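Tukero 食品用芯温ロガー TK-3 (調理場・給食室向け)

在庫あり/当日出荷は正午までのご注文
9月入荷分から本体色がグレーに変わりました。中身は同じです。

食中毒対策の記録用。加熱の中心温度、冷却、保管。この3つを1台で残せます。紙の記録表に転記する手間がいやで導入される施設さんが多いです。学校給食、病院、仕出し、あと最近は保育園からの問い合わせが増えてます。

何ができるか
・芯温の測定と自動記録(刺して待つだけ、ボタン1回)
・設定温度に届かないとブザー
・冷却中の連続記録、間隔は1分から
・データはUSBで吸い出し。CSV。専用ソフトなしで開けます

品目名は本体に23件まで登録できます。ハンバーグ、鶏唐揚げ、卵焼き、とか。漢字は入りません、カナと英数のみ。ここ毎回聞かれるので先に書いときます。

セット内容
本体、標準プローブ(ステンレス、先端は細め)、プローブカバー、USBケーブル、壁掛け用の金具、簡単な説明書。アルコール綿は付きません。電池は単4を2本、テスト用が入ってますがすぐ切れることがあるので予備をご用意ください。

プローブの取り扱い
測る前と後に消毒。生肉に刺したものをそのまま加熱後の品に刺すのがいちばんまずいです。赤と青のリングが付属するので、加熱前用・加熱後用で分けてください。プローブは追加購入できます(Sovach製の互換品も使えますが、精度の保証は外れます)。

本体は水洗い不可。濡れ布巾で拭く程度は大丈夫。食洗機に入れて壊した、というお問い合わせが先月もありました。食洗機はだめです。プローブだけなら中性洗剤で手洗いできます、コネクタ側は濡らさないこと。
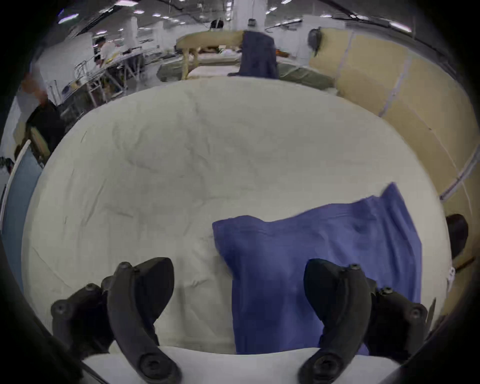 校正について。年1回をおすすめしてます。氷水で0度のチェックはご自分でもできます。砕いた氷をたっぷり、水は少なめ、かき混ぜてからプローブを入れて数値が落ち着くまで待つ。容器の底や壁に当てない。ずれが大きければ送ってください。預かり期間は12日、代替機の貸出あり(送料のみご負担)。成績書が必要な場合は申込時に書いてください。あとからの発行は時間がかかりまます。

冷却記録の使い方
カレー、シチュー、煮物の大鍋はウェルシュ菌が心配なところ。火を止めてから浅い容器に小分けして、真ん中の容器にプローブを入れっぱなしにします。コードは蓋の隙間から出せる太さ。庫内で使うときは本体を外に置いてください、結露します。

グラフは本体画面では見られません。CSVを表計算ソフトで開いてください。ひな形は購入後にメールでお送りしてます。

使っている方の声
「朝の記録がラクになった。字が小さいのが難点」(Hanne Ikonenさん、給食センター)
「ブザーの音が換気扇に負ける。音量最大でもうちょっと欲しい」(Fergus Skinnerさん、仕出し)

音量の件は複数いただいてます。次の型で直すそうですが時期は未定。

他機種との違い
Lindqvistの卓上型と迷う方へ。卓上型は画面が大きくて同時に複数本つなげます。そのかわり持ち歩けません。厨房を回って測るならTK-3、スチコンの横に据え置くなら卓上型。Risticoの放射温度計は表面しか測れないので、芯温の記録には使えません。検品時の表面温度チェックにはあれで十分です。

よくある質問
Q 計量法の検定品ですか
いいえ。記録・管理用です。

Q 電池が切れたらデータは消えますか
消えません。時計だけ狂うことがあるので、交換後に日時を合わせてください。

Q 見積書は出ますか
出ます。宛名と台数をフォームに。官公庁さんの後払いもOKです。

Q 揚げ油の温度は測れますか
標準プローブでは測らないでください。高温用が別にあります。

保証
本体2年、プローブは消耗品なので初期不良のみ。落下と水没は対象外。保証書に販売店印がない場合は納品書を一緒に保管してください

返品は未開封のみ、食品に触れる部品のため開封後はお受けできません。サイズ感だけ確かめたい方にはデモ機をお貸しします。

担当:Arvo Nieminen(製品の質問)、Han-gyeol Bang(校正・修理)
電話は混み合うのでフォームが早いです。夕方4時以降の分は翌営業日の返信になります。

関連商品:替えプローブ/高温用プローブ/プローブカバー単品/卓上型ロガー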